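Participants wanted: opening food packages at home

Pamley is looking for adults to take part in a paid study on everyday food packaging. We want to know which lids, seals and tabs people find hard to open, and what they do about it. You do not need any special experience. People with arthritis or a weak grip are very welcome, and so are people who have no trouble at all.
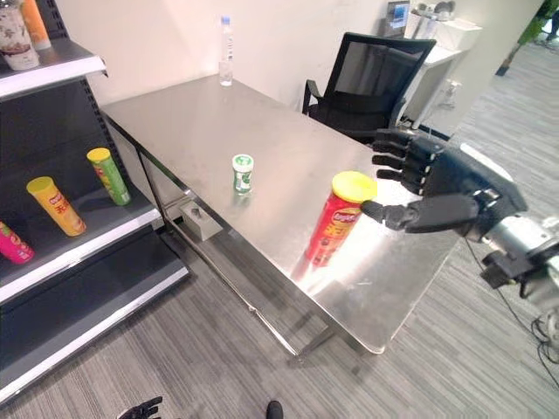 The session lasts 40 minutes and takes place in our test kitchen on Benavides Street. You will open and close ordinary packages, then answer a short set of questions with Yurani Montoya or Gitau Rashidi. Nothing has to be eaten. You can stop at any time and still be paid. Payment is $30, given as a store card at the end of the visit.

To take part you must:
Be 29 or older
Do at least part of the cooking in your home
Have no open cuts on your hands on the day
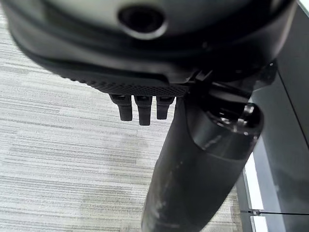 Part of the session is about touch. You will handle sample surfaces without looking at them and tell us which feel easiest to hold. A few are smooth, and others have a fine, repeated pattern of tiny bumps like the black surface in the photo – say so if you find either kind unpleasant, and we will leave it out.

Parking is free behind the building. The entrance has a ramp.

To sign up, call the Pamley front desk and ask for Maribel Ríos, or leave your name and a phone number. Sign-up closes 9th December.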